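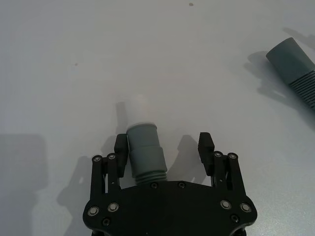

Notas do orador. Apresentação institucional, unidade de Drarkby, 28 dez. 2023

Senhoras e senhores, agradeço o convite da Skallgate para apresentar as conclusões sobre a falha de preensão registada na célula Lemma. Ao longo de 2.000 ciclos de ensaio, o sistema assinalou 94 eventos em que a peça foi dada como segura sem que o aperto estivesse confirmado. O caso mais instrutivo é o da união cilíndrica segurada na vertical: um dedo encosta ao corpo da peça enquanto o outro permanece afastado, com uma folga visível. Um controlo baseado apenas na posição do punho não distingue esta situação de um aperto completo.

(Pausa. Passar ao diapositivo seguinte.)

A segunda questão diz respeito à partilha do espaço. A análise de risco inicial, concluída em maio, tratava cada braço como unidade autónoma. O evento 308 obrigou a rever essa premissa: um dos braços iniciou a aproximação antes de o outro libertar a zona comum, e a paragem de proteção atuou com 5 milímetros de distância entre as garras. Não houve danos pessoais nem materiais.
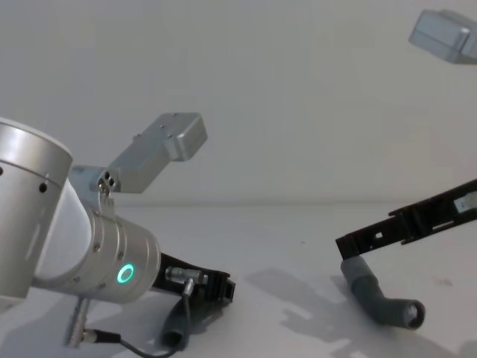
Figura 2. Os dois braços sobre a mesa comum, com peças curvas cinzento-escuras.

Recordar à audiência que a paragem cumpriu a sua função. A falha situa-se a montante, na lógica de reserva da zona, desenvolvida com a Sellgate.

Medidas adotadas: confirmação do contacto em ambos os dedos antes de qualquer elevação; reserva exclusiva da zona central; rearme manual após cada paragem de proteção.

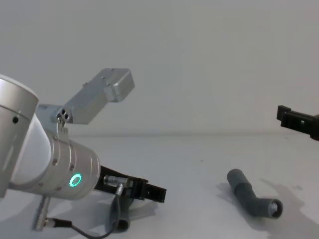 O rearme manual reduz a cadência, e a direção de produção foi informada desse efeito. A medida mantém-se em vigor até à validação da nova lógica de reserva. Os registos completos dos eventos podem ser consultados junto do departamento de segurança de Drarkby.

(Abrir o período de perguntas.)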